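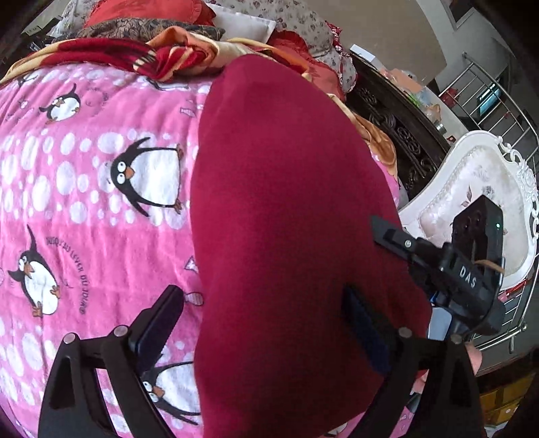 How often should a fleece blanket be washed? Once a month is enough if it stays on the bed, on cold, with no softener.

Wednesday
By Nassoro Mrema
Print | E-mail

Laundry evening. I started at 7 and folded on top of the penguin blanket. The dark red cloth went first, in half and in half again. It is soft and never lies flat in the middle. The penguin one is too big for the shelf in the hall, so it goes in the chest with the winter things from Rarnbridge. Sheets tomorrow. Need detergent and 3 more hangers. Paid the Bedoya bill before bed and was asleep by 11.

Contact | Copyright Nassoro Mrema | Back to top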